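Every cleaning guide for pale tabletops promises the same thing: one product, one wipe, like new. I've had a gray-white table with thin seams in my work room for long enough to doubt it. What follows is slower and duller, and it costs next to nothing.

# Cleaning a pale work table with seams

I use mine for cutting paper and sorting small parts, so it collects scuffs, crumbs of eraser and the odd streak of colour. If yours is a dining table, the steps are the same but you'll have more grease.

**You'll need**

- a soft brush or a clean dry paintbrush
- two cotton cloths, one damp and one dry
- dish soap
- a wooden toothpick
- a desk lamp you can move

I tried Zestness spray last July on the strength of a very cheerful label. It left a film that grabbed dust by the next morning. Maybe it's fine on other surfaces. I went back to dish soap.

## 1. Look before you wipe

Clear what you can, then crouch until your eyes are nearly level with the top. Looking straight down, you'll miss half of what's there. Pale surfaces hide gray smudges very well and show anything warm-coloured straight away.

Small marks near a seam are worth a second look. The little reddish-orange streak close to where the two lines cross could be a scuff, or it could be a bit of debris that would brush off. I wouldn't bet on either from a distance, and I certainly wouldn't start scrubbing. 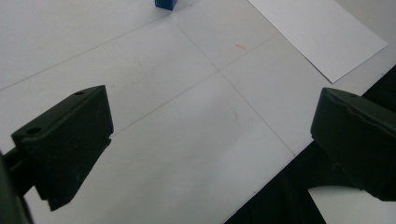

## 2. Brush, don't rub

Sweep along the seams first, toward the nearest edge, then do the open panels. Rubbing a dry crumb across a light finish is how a crumb turns into a stain. If the mark moves, you're finished with it.

Pick up any loose paper too. A white sheet on a white table is easy to forget, and damp paper sticks.

## 3. Wash one panel at a time

Put a drop of soap in a bowl of lukewarm water, wring the cloth out hard and wipe one panel. Dry it before you start the next. Candela Vallejo, who taught me this, claims the whole job takes 15 minutes. It takes me 30, and I don't think I'm especially slow.

## 4. The seams

Wrap a corner of the damp cloth over the toothpick and draw it along the line with very little pressure. Skip the bleach. Some seams are naturally a bit brown, and you can waste an afternoon trying to whiten a colour that was never dirt.

## 5. What's left

For a mark that survives soap, lay a damp cloth over it for five minutes and try again. Test anything stronger on the underside first. The Grurnis eraser pads took the sheen off a corner of mine, and no amount of polishing has brought it back.

If the mark is still there after two rounds, I leave it alone. It's a work table.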